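Indar Street shops get their footpath back

19 June 2023

Well, the orange fencing is gone! I walked down Indar Street on my way to get milk this morning and for the first time since October I didn't have to cross over twice to do it. The new footpath is open from the post office right down to the corner of Skalex Lane, and apart from a bit of line marking still to come, the council says the job is done.

If you've been avoiding that end of town (and plenty of you have, I've heard all about it from the shopkeepers), here's where things are at. The old water main under the shops has been replaced, the kerb has been lowered at both crossings, and there are 29 parking spots again. Two of them are wider ones outside the chemist, which my mum is very pleased about. The time limit has gone from one hour to two, so you can have a coffee and do your errands without jogging back to the car.

The whole thing was meant to take four months. It took eight. The crew hit an old brick drain in the second week that wasn't on anybody's plans, and then we had that soggy stretch over summer when the trench kept filling up. I don't blame the workers one bit, they were lovely, but it's been a long haul for the small shops.

Zdenka Begović has had her variety and hardware store on the strip for longer than I've lived here, and she told me the quiet months were the hardest she's had. She cut her opening hours back in the new year and stopped ordering anything big.

"People would ring and ask if I was still open," she said. "I'd say yes, come round the back, and they'd say oh, I'll wait till it's finished."

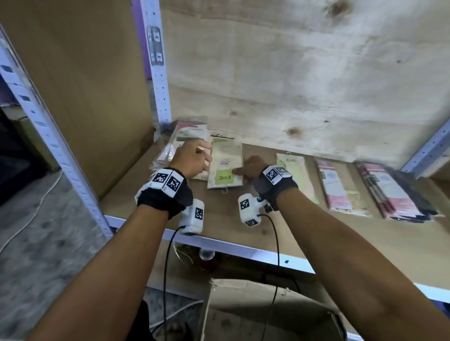
She's back to full hours from today, eight till five-thirty on weekdays and till one on Saturdays, and she's got the key-cutting machine going again too. I went in for picture hooks and came out with picture hooks, a watering can and a packet of sweet pea seeds, so I'd say business is picking up already.

Next door at Yazıcı Bakery they're bringing the outside tables back this week, weather permitting. The spinach and cheese pastries never went away, thank goodness, but eating one next to a jackhammer wasn't quite the same. They'll also be opening at six again for the early crowd.

A few of you have asked about the hardship grants. Shops on the affected block can apply for up to $2,000 towards lost trade, and the forms are at the council front desk or the library. You'll need your takings for the same months last year, so dig those out before you go in. Zdenka has sent hers off and is waiting to hear. The cafe on the corner hasn't bothered yet and I told them off for it.

There's one thing still hanging over the street, and that's the trees. Three plane trees came out for the pipe work and the replacements won't go in until spring, when the ground's warmed up a bit. For now there are square patches of gravel where they'll go. A petition asking for full-grown trees in place of saplings has picked up 3,181 signatures, a pretty good effort for a town our size, and it goes to council at the next meeting. I signed it. That footpath is going to be scorching by January without some shade!

The number 4 bus goes back to its usual stop outside the post office from tomorrow morning. The temporary stop on Cotora Road will be taken away later in the week, so don't get caught waiting there like I did last time they moved it.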